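Desk tidy gets the better of two grippers in Nindarora trial

NINDARORA – A pair of robot grippers, one of them costing more than the van it arrived in, spent last week trying to put felt markers into a pen cup. The cheaper one won, in the sense that it lost less often.

The trial was run by Fustance, a small automation workshop that fits out packing benches and parts counters for businesses too small to have an engineering department. It was comparing a parallel-jaw gripper from Irkeck with a soft, air-driven one from Desjardins, both mounted in turn on the same arm and run by the same controller. The job on offer was as humble as they come. Pick up a capped marker, carry it over to the cup, let go, come home.

"Clients send us videos of robots folding shirts and ask when they can have one," said Hideaki Okabe, who runs the workshop. "I'd like to be able to tell them when they can have one that puts a pen away."

Each gripper was given the same markers, the same starting spots and the same mesh cup, with one camera mounted at the head of the rig to find everything. A drop counted as clean if the marker finished in the cup and the cup finished where it started. Anything else went into a column that Hatsue Murakami, who kept the records, had labelled "creative".

The Irkeck jaws were quick and had no trouble picking up. They closed square on the barrel, lifted without a wobble and arrived over the cup looking very sure of themselves. Letting go was another matter. The jaws open by the same amount on both sides, and when the opening was already half taken up by an earlier marker, one jaw tended to nudge whatever was there. On 5 runs the cup itself went for a short walk along the counter.

The Desjardins fingers were slower and a good deal noisier, thanks to a compressor that Murakami compared to a goose being told bad news. They bent around the barrels nicely and let go gently, and the cup stayed put on all but 2 attempts. What they couldn't manage was a consistent angle. A marker picked up straight would often droop a little on the trip over, so that it went in leaning, or hung up on the rim and had to be talked about afterwards.

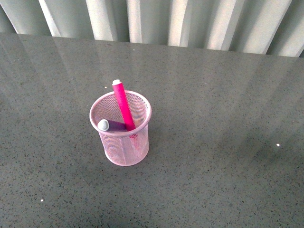
A pink marker and a purple one in the mesh cup at the centre of the trial. Both count as "in" under the workshop's rules.

The leaning markers set off the longest argument of the week. Okabe's view was that a marker resting across the rim was in the cup, full stop, and that he had an entire household at home working to a looser standard. Murakami wanted a second grade for markers that blocked the way for the next one. They settled on the simple rule for the score sheet and a note in the margin for the rest, and the margin filled up fast.

The camera caused troubles of its own. The speckled counter at the workshop is polished enough to throw back whatever light comes off the curtain behind it, and the vision software twice reported a marker where there was only glare. Wire mesh didn't help either. The software could find the rim of the cup easily enough, but it was far less certain about the sides, and more than once it seemed to regard the whole container as a sort of rumour.

Turning down the exposure cured most of the phantom markers. For the cup, Okabe ended up telling the software to look for the oval of the rim and leave the rest alone, a fix that took 8 minutes after most of an afternoon spent trying to do it properly.

"You can buy a better camera," he said. "We priced one. Then we closed the tab."

Controllers were meant to be part of the comparison as well. Fustance had planned to repeat every run on a newer unit with force feedback, which ought to let an arm feel when it is leaning on the rim and back off. The unit was ordered in January and turned up without its power cable, and the cable that followed had the wrong plug. That half of the trial has been put off.

For now the workshop is leaning towards the Desjardins fingers for counters where things get bumped, and the Irkeck jaws for jobs where parts arrive one at a time and leave the same way. Murakami would like to try a hybrid, with soft pads glued to the hard jaws. She has already done it once, with material from a mouse pad, and says the results were encouraging until the glue got warm.

A longer set of runs is planned with more crowded cups, a taller container and markers that have lost their caps. Okabe has also had a request from a client who wants to see the arm take a marker out again, which he describes as a different machine, a different budget and possibly a different workshop.

The score sheet, margin notes included, is pinned up beside the front counter at Fustance and can be read during business hours. Visitors who want to try the task by hand are welcome to. Okabe's own record so far includes one miss, which he blames on the phone ringing.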